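Laundry Is Still the Chore to Beat, Groltside Home Robot Project Finds

If you have ever stood at the end of a bed on a Saturday morning, looking at a heap of clean clothes and wishing that somebody or something else would fold them, you have plenty of company in Groltside, where a small robotics outfit called Drullix has spent the better part of the fall trying to find out how close a machine is to doing that very job.

The short answer, from the update the company shared with residents in December, is that it's closer than it was, and you should probably hang on to your laundry basket for a while yet.

Drullix began the project with a list of everyday chores sent in by local households. There were 813 suggestions in the end, which was a good many more than the company had planned for, and they ran from the sensible (wiping counters, emptying the dishwasher, matching socks) to the hopeful (getting a teenager's room into a state where the door can be left open). Folding and putting away clothes came out on top by a comfortable margin, with dishes second and floors a long way behind, perhaps because so many homes already have a little round vacuum bumping along the baseboards.

To teach a machine a chore, the company first needs a great many examples of people doing it, and so much of the work so far has been done by human hands holding a two-fingered gripper with soft pads on the tips. The person picks up a sleeve or a hem with the gripper instead of with bare fingers, and the recordings are used later to train the robot arms at the workshop on Aigner Street. It is slow going at first, by all accounts! People who can fold a T-shirt in a few seconds without looking have found themselves puzzling over which corner to pinch, and more than one has come away with a new respect for their own thumbs.
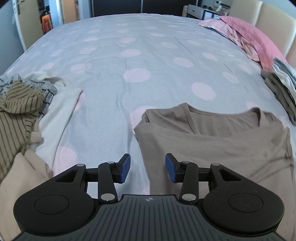 The gripper over a bed of clothes, with a taupe long-sleeved top laid flat under the blue finger pads.

Clothes are hard for machines in a way that boxes and bottles aren't. A box looks like a box from every side, but a sweater dropped on a bed can land in any shape it pleases, with a sleeve tucked under or the neck turned inside out, and two knits lying on top of each other can look like one. The robot has to work out where one garment ends and the next begins before it can even think about folding. Bedspreads make it worse, as a machine that grabs a little too deep will happily try to fold the covers along with the shirt.

In the latest round of workshop trials the Drullix arms were given 400 garments, one at a time, and managed an acceptable fold on 200 of them. Towels and plain T-shirts went best. Button-down shirts gave the most trouble, along with anything that had a hood. The quickest fold took 13 seconds, and the company was good enough to admit that the slowest ones were stopped early so that everyone could go to lunch.

Things look a bit brighter away from the bedroom. Betatari, the housewares store by the bus station, has had a Drullix arm in its back room since the summer, setting boxed goods out on shelves before the doors open. Staff there say it is steady and polite company and does fine with anything square, though they still put out the dish towels and the pillows themselves.

Next on the schedule is a round of trials with mixed piles, where the arms will have to choose a garment for themselves from a heap, much as the rest of us do. Drullix is also looking for more Groltside households willing to have a go with the gripper at home, and no experience is needed beyond owning some laundry. Sign-up sheets are at the front desk of the Aigner Street workshop, which stays open until 6 p.m. on weekdays.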